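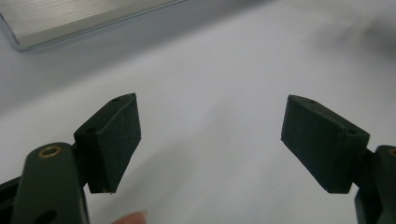 How long does white flour keep in a closed container?

Plain white flour keeps eight months to a year in a cool, dark cupboard if the container closes properly and the flour was fresh when it went in. Whole wheat flour contains the oil of the germ and goes rancid much sooner. Allow it three months in the cupboard or six in the freezer.

The rest of this sheet covers dry goods in general: what to decant, what to leave in the package, how to test a seal, and what to do when something has got in. It applies to an ordinary heated house with a pantry or a run of kitchen cupboards. Cellars and unheated porches are dealt with on sheet 3253.

Temperature and humidity

Dry goods keep best between 50 and 70 degrees Fahrenheit. Most kitchens are inside that range at floor level and outside it on the top shelf, particularly above the stove or beside the refrigerator. Put a cheap dial thermometer on each shelf in turn and leave it overnight. Move oils, nuts, and whole grains to whichever shelf reads lowest. Sugar and salt can go on the warmest.

Relative humidity in the cupboard should stay below 60 percent. Above that, salt cakes, crackers soften, and brown paper flour bags start to feel limp. A cupboard on an outside wall will often read higher than the room in winter, when the wall is cold. Pull the contents two inches forward of the back panel so that air can pass behind them. If the reading is still high after a week, use that cupboard for cans and dishes.

Do not store dry goods under the sink. The space is damp even when nothing leaks, and a slow drip at the trap can go unnoticed for weeks.

What to decant

Move these into a container with a gasket as soon as the package is opened:

Flour of every kind
Cornmeal and polenta
Rice
Dried beans and lentils
Rolled oats
Breakfast cereal, if it will take more than a week to finish
Pet kibble, in its own bag inside the container

Leave these in the package and clip it shut:

Dried pasta
Tea bags in a foil inner
Anything in a resealable foil pouch with a working zipper

Kibble is coated with fat, and fat soaks into plastic. Leaving it in the bag keeps the walls of the bin clean and keeps the lot number with the food in case of a recall. 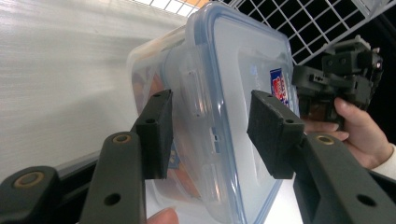
The same reasoning applies to anything with a strong smell. Ground cumin, curry powder, and smoked paprika will scent a plastic wall within a month, and washing removes only part of it. Use glass for these. A container that already smells can be filled with dry crumpled newspaper, closed for two days, emptied, and washed. Repeat if needed. If the smell is still there after a third round, give the container over to something that is not food – picture hooks, spare fuses, string.

Filling and leveling

Wash a new container in warm water with dish soap, rinse it, and let it air dry with the lid off for a full day. A towel leaves lint and does not reach the corners. Moisture left in the gasket channel is the usual cause of a clump of flour under the lid.

Fill to half an inch below the rim. Tap the container on the counter a few times, wait, and top up. Flour settles by a good deal and a container that looked full in the morning may have room for another cup by evening. Wipe the rim with a dry brush before closing. A single grain of rice on the sealing surface will hold the gasket open.

Never pour new stock on top of old. Tip the old out into a bowl, wipe the container, put in the new, and return the old on top. The oldest stock is then used first and nothing sits at the bottom for years.

Labels

Write three things on each label: the contents, the date it was opened, and the cooking ratio if there is one. Cut the directions panel from the package if it is short. Masking tape and a pencil are adequate. Pencil does not fade and does not run when the label gets damp. Place the label on the side in a cupboard and on the lid in a deep drawer.

The pantry course run at the Wisbridge extension office teaches a color system, with one tape color for each quarter of the year. It works well in a large household where several people put groceries away. In a small one, the date is enough.

Testing a seal
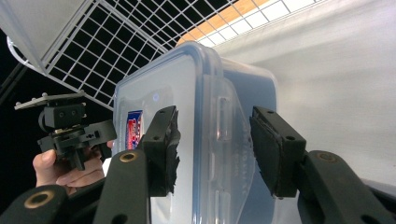
A seal should be tested when the container is bought and once a year after that. October is a convenient month, before the holiday baking supplies come in. Put a dry paper towel inside, close the lid, and hold the container under water in the sink for one minute on each side. Dry the outside completely before opening. Any damp spot on the towel shows which side leaks. Latches are the first part to fail on containers of the type shown, where the tab is a clear flap with a small slot molded in it. Bend each flap through its full travel and look for a white line at the fold. The line means the plastic has begun to crack. Retire the container to dry non-food use before the flap comes off.

If the latches are sound and the towel is still damp, the gasket is at fault. Lift it out with the handle of a teaspoon. A knife will nick it. Wash it, dry it, and turn it over before putting it back, so that the less compressed face is against the rim. If that does not help, measure the gasket and order a new one. Venport Kitchen Supply sells gasket cord by the foot at 99 cents, which is cheaper than a new container in nearly every case. Cut the cord square, butt the ends together at the middle of a long side, and do not glue them.

Store empty containers with the lid resting loosely in place. A gasket kept under pressure for months takes a set and will not spring back.

Insects

The two common pantry pests are the Indian meal moth and the flour beetle. Either can arrive in a sealed package from the store. Signs are fine webbing in the corners of a bag, small clumps in grain that ought to run freely, or a moth flying in the kitchen in the evening.

To guard against them, freeze new flour, cornmeal, and grain at zero degrees Fahrenheit for four days after bringing it home. Wrap the package in a plastic bag first and leave it wrapped until it has returned to room temperature. Opening it cold draws water out of the air and onto the contents.

If the cupboard is already infested:

Take everything out, including cans.
Throw away any opened package that shows webbing, and take the bag outdoors the same day.
Freeze whatever is clean but doubtful.
Vacuum the shelves, the shelf-pin holes, and the gap along the back panel. Empty the vacuum outside.
Wash the shelves with hot soapy water and let them dry fully.
Hang one pheromone trap and check it weekly for two months.

Bay leaves are often recommended. Tests of them have given mixed results, and they do no harm, but they do not replace freezing. Insect spray should not be used on shelves that hold food.
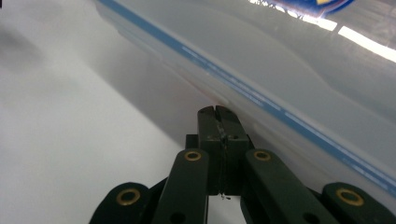
Translucent, milky-white plastic.

Clear, tinted, or opaque

Light breaks down the vitamins in enriched flour and turns oils rancid. Inside a closed cupboard it makes no difference which kind of wall the container has, and a clear one shows the level at a glance. On an open shelf, choose opaque for nuts, whole grain flour, and ground spices. Frosted and milky plastics pass a fair amount of light and should be treated as clear for this purpose.

Scratches inside the wall hold starch and are hard to clean. Use a soft sponge, a plastic scoop, and no scouring powder. Stains from tomato or turmeric will fade in direct sun over a day or two and are harmless in the meantime.

Sizes to buy

A 5-pound bag of all-purpose flour needs a container of five quarts if a scoop is to fit inside as well. A two-pound bag of rice fits in one and a half quarts. Square containers use a shelf better than round ones. Buy one line and stay with it, so that lids interchange. The Birano square range, used for most of the fitting notes on this site, stacks securely to three high when full.

Measure the shelf height before ordering and subtract one inch for the hand. Deep shelves are easier to use with a shallow tray under each row, pulled out like a drawer.

Sheet revised Saturday, February 22, 2025. Moth section reworked from notes supplied by the Þrastardóttir bakery store, with changes for home quantities.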